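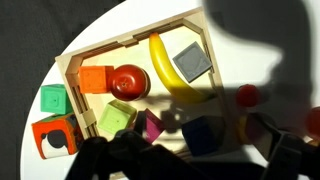

Skiden — October 21, 2026

Gripper stalls on dark cube in shaded part of tray

Jolene Doolan
Pick-and-place cell, wrist camera, two-finger gripper, toy items in a slatted wooden tray on a white round table. The navy cube near the right wall is missed repeatedly. The detector either returns nothing or puts the grasp point too close to the wall, and one finger lands on the wood. The arm then trips on overforce and needs a manual reset. Last run: 63 attempts on that cube, 8 trips. The apple and the orange cube on the lit side give no trouble. Exposure is automatic. Is this calibration or lighting?

Birthe Overgaard
Lighting, mostly. Your lamp is upper left, so the arm and gripper both throw shadow over the right side of the tray, and a navy cube there has almost no edge left to detect. The white table makes auto exposure worse. Lock it at 2,000 microseconds as a starting point, add a diffuse light from the right, and reject any grasp with less than a finger's width of clearance to the wall. Don't raise the force limit to stop the trips — it is doing its job. Check the fingertip pads before you run again.

fovton69
Had the same on ours, recalibrated the camera and it went away for a bit. Might be worth a go.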